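# Unit 47

The service record for Unit 47 began, as all Otden records did, with the words "received in working order."

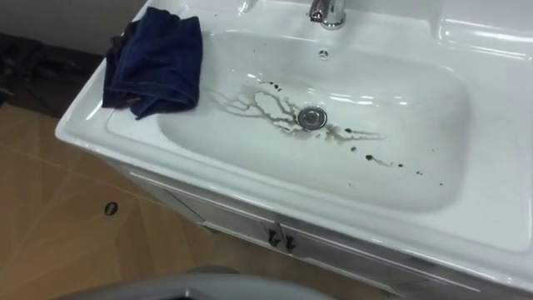
The unit had been assigned to the washroom cell on the second floor of Rumer House. Its duties were to clean the basins, fold the towels and report any fault in itself before a guest could report it first. On Thursday it reported one. The wrist joint was slow to close, and the cell was placed on hold.

The technician arrived at 11 with a Porine service kit and the approved manual. Page 16 required that the wrist cover be removed, the seal inspected and the joint greased. The seal was found to be worn. A replacement was fitted, the cover was put back, and the unit was directed to open and close its hand until the motor current settled.

The current did not settle. The technician consulted the log and found 922 entries under the heading "Pause, no cause given." Each had been made at a sink, and each had lasted exactly as long as the one before it.

The manual made no provision for this. The Shezi office, when called, advised that the pauses be cleared and the counter returned to zero.

The technician wrote down the instruction, signed the form and closed the panel. The counter was left as it stood. Unit 47 lifted its wrist, turned toward the basin and waited for the cell to be released.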